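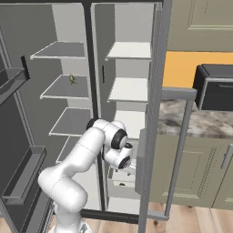

3.2 Storage habits and household food waste

The second part of our study concerns where people in Vondside keep fresh vegetables and how this is connected with the amount they throw away. Earlier interviews by Ojala and Ahonen suggested that the place inside the refrigerator matters less than how easily the food is seen. We therefore asked each household to tell us on which shelf they had put every vegetable and when they had last looked at it. A single small green item near the front of a shelf, as in Figure 2, is easy to notice when the other shelves carry little, but most of our respondents described shelves filled to the front edge. In such homes the same item was often found only at the weekly cleaning. We call this the "back row" problem, and we use the term in the rest of the paper.

The diary was kept for 9 weeks, with a pause in June when many families were traveling. Respondents wrote down each item thrown away, its weight in grams, and the reason in their own words. Two coders, Elīna Stankevičius and Urho Aaltonen, sorted the reasons independently. They disagreed mostly on the words "old" and "soft", which some people used for food that was still safe to eat. These cases were discussed until both coders agreed. 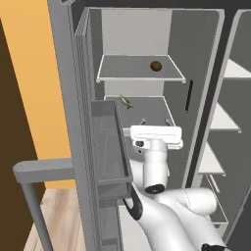
Root vegetables were a special difficulty. Many respondents in the Haugen district keep potatoes in the cold, although they had heard that a dark cupboard is better. When asked for the reason, they usually answered that the cupboard was too warm or that the kitchen had no suitable cupboard. Such answers were more common in apartments than in houses with a cellar. We did not try to correct the habit during the diary period, as this would have influenced the later entries.

Figure 2. Refrigerator interiors with few items on the shelves.

The heaviest diary contained 4000 grams of discarded vegetables and the median diary contained 900 grams. The distribution is clearly skewed, and for this reason we report medians in all the tables. Households that shopped once a week threw away more leafy vegetables than households that shopped more often, but the difference for roots was small. 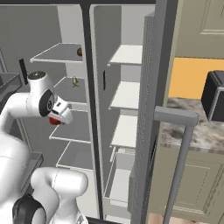
Household size alone did not explain these results. Larger families bought more, but they also ate the older food sooner, mainly in soups. People living alone reported that one cabbage was too much for them, and that the local shops did not sell halves. It would be useful to repeat the diary in a town where smaller portions are sold. The limits of self-reported weights are discussed in Section 5.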